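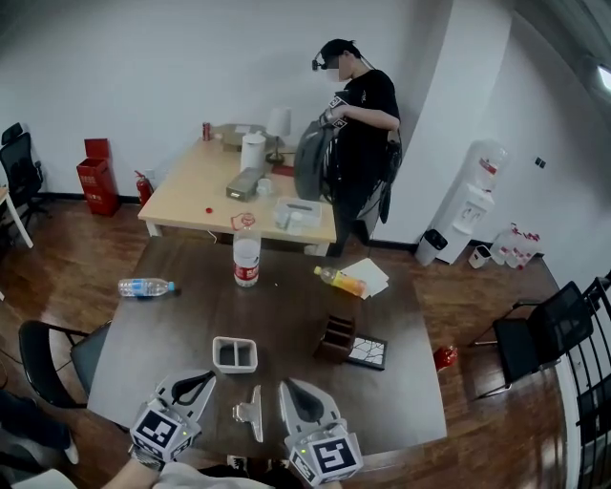
Bench table with the desk organizer and the two-compartment tray.

Ritska notebook, February, late entry

Picked up where I left off on the extraction mode. Short version: the matchmaking fill problem is understood, the fix is in the branch, and the loot timer change is going back out because it broke the late game.

Starting state this morning was build 1471 with the Virkholm map loaded. Virkholm is the only map large enough to show the problem. On the two small maps the lobby fills before the grace period runs down, so the bad path never gets hit. That explains why it passed every test we ran on the small ones.

The complaint from the playtest notes was that squads of three were landing with one empty slot, and the slot stayed empty all match even with solo players waiting in the queue. I had assumed the queue was sorting on region first and running out of candidates. Wrong guess. I logged the queue for 43 matches and there were suitable solos waiting in almost all of them.

What happens is this. A squad with an open slot gets marked "ready" when the countdown starts. The fill pass runs once more after that, but it only looks at squads marked "open." So a squad that loses a player during the countdown keeps its ready mark and gets skipped. The player who quit is gone, the slot is free, and the fill pass walks right by it.

Fix: the ready mark is now cleared when the squad size drops, and the fill pass runs again before the drop ship spawns. Two lines in the squad handler, plus one new check so we don't pull in a solo who has fill turned off. Ran it with bots quitting at random points in the countdown. Empty slots got filled every time there was a solo to fill them with. With no solos waiting, the match starts short, same as before.

Still open: if someone quits in the last 2 seconds, the new player can arrive with the default loadout and not the one they saved. The loadout request goes out but the reply comes after the spawn. I would like to hold the spawn for that one player and let everyone else go. Haven't tried it yet. Do not hold the whole lobby, we did that last year and people thought the game had frozen.

Loot timer

This is the change where crates restock faster the longer the match runs. It was meant to help squads that land far from the center. On paper it looked fine. In play, everybody had top gear by the third circle and nobody moved. I watched a full match from the spectator camera and the last four squads sat in the Theodorakopoulos warehouse until the circle pushed them out. (For anyone new, that's the long building at the south dock. The name is painted on the roof and it stuck.)

Reverted to the flat timer. If we come back to this I would try restocking only the crates outside the current circle — that gives people a reason to take a risk and go back out. Needs a marker on the map or players won't know about it.

Warehouse notes while I was in there:
- north stair, players can still stand on the railing and shoot through the vent
- the big door plays its opening sound twice if two players use it together
- footsteps on the upper floor sound like gravel, should be metal grate
- the zip line on the east side drops you short of the roof if you jump while sprinting

The railing one matters most. It came up in the last playtest and I said it was fixed. It was fixed for standing, not for crouching.

Server load

Moved the test servers over to the Endow setup. Ran the stress script with 800 bots spread across the lobbies. Tick rate held steady until the first circle closed, then dipped when the vehicles started spawning. Same dip as on the old setup, so it's our code and not the host. I suspect the vehicle physics wakes up for every vehicle on the map at once, including the ones with no player near them. Turned vehicles off and ran it again, no dip. That isn't proof but it's a good place to look.

The Endow dashboard reports memory per lobby, which the old one didn't. One lobby climbed slowly through the whole run and never came back down after the match ended. Saved the log in the shared folder under the build number. I haven't opened it properly yet.

Small stuff

Ping wheel now closes when you get knocked. Before, it stayed up and ate your input while you were trying to crawl. Spectator camera no longer snaps to the map origin when the player you're watching leaves. The text on the squad invite still runs out of its box in German.

Controller rumble is too strong on parachute opening. I turned it down by half on my machine and it felt right, but I only have one kind of controller at my desk. Someone with a different one please check before I commit it.

Next
- spawn hold for late fill players
- crouch collision on the warehouse railing
- sleep distant vehicles, then rerun the stress script with the same bot count
- read the memory log
- put the flat loot timer in the patch notes, testers will ask

Branch is pushed, except for the rumble change. Left the bot script running overnight on the second server, please don't restart it before noon.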